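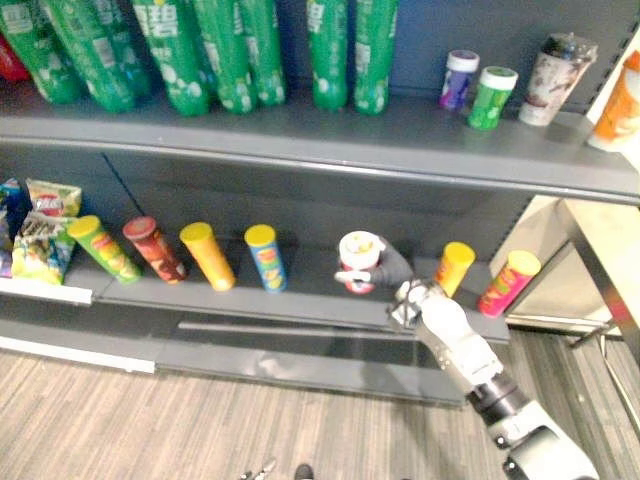 Green soda bottles on the upper shelf, two small cans and a tall lidded cup further right.

Reading time: 4 min
Last updated: February 17, 2018

Bottle closure notebook, Kellarthorpe bench

Carbonation loss through screw closures, continued. Picking up from the torque sheet.

Second batch of 52 bottles came off the rack this morning. All PET, one mould, filled with carbonated tap water to the neck mark. Half have the lined cap from Musley, half the one-piece cap (Clulleo drawing, revision C). Stored upright in the back cupboard with the logger on the middle shelf. Logger ran the whole period with no gaps. One spike when the cupboard door was left open, under an hour, ignored.

Method as before. Weigh, pierce, read the gauge at the first stable value, shake, read again, note the liquid temperature, look up the volumes on the chart. The second reading is the one that goes in the table. I have stopped writing down the first reading except where it differs by more than the usual amount, as it mostly tells us how the bottle was carried to the bench.

Gauge zero was off by half a division at the start. Reset against the water column, checked again at the end, had not moved. The piercing needle was replaced after bottle 19. Bottles 17 to 19 showed a slow drop at the gauge that I put down to the needle seal, so all three are marked doubtful and left out of the means.

Results, short form:

Lined cap: loss small and even. No bottle outside the band. Spread is narrower than in the first batch, probably down to the new chuck on the capper.

One-piece cap: loss larger, and two groups visible when plotted. The low group all came from the start of the run. Removal torque for these was also low, so I suspect application torque and not the cap. Needs a repeat with the capper warmed up first.

Weights agree with pressures for the lined caps. For the one-piece caps the weight loss is a little less than the pressure would suggest. Possible causes: bottle creep (volume going up, pressure going down, nothing lost), or condensation on the outside at the first weighing. Bottles were wiped but the cloth was damp by the end. Next time use paper.

Creep check. Took four bottles from the spare crate and measured girth at three heights with the tape, then filled, capped and measured again next day. Growth is there, mostly in the first day, largest at the mid panel. It would account for part of the difference. Can't say how much from four bottles. The tape reads to half a millimetre at best, and two of us got different answers on the same bottle. Need the pi tape back from the other bench.

Liner stock: 1,386 left in the open box, one sealed box of 3,190 behind it. Do not mix them. The sealed box is the softer grade and has a different lot code on the end flap. The open box should cover the repeat and the warm store trial.

Ní Mhurchú report, read again. They get a straight line for loss against the square root of time over the first weeks. Ours is not straight at the beginning, and I think that is the creep again. If the first day is dropped the fit is much better. They filled and then left the bottles to stand before taking the starting value, which would hide it. Worth doing the same and saying so in the write-up.

Capper: head spring changed to the stiffer one. Set with the torque meter at the middle of the range. First 20 caps after a cold start to be thrown away from now on. Have written this on the card taped to the guard.

To do:
- repeat one-piece cap, warm start, same fill
- order 300 preforms before April, same resin lot if they still have it
- pi tape
- new needle seals, two sizes, the current one is tight on the shank
- move the logger nearer the bottles
- plot torque against loss for every bottle, both batches on one sheet

Doubtful bottles kept in the crate under the sink, numbers on the base in marker. Please don't empty them until the needle question is settled.

Related entries
Torque meter calibration, spring end
Liner grades: hardness readings
Capper chuck replacement
Warm store trial, plan
Gauge zero checks, running list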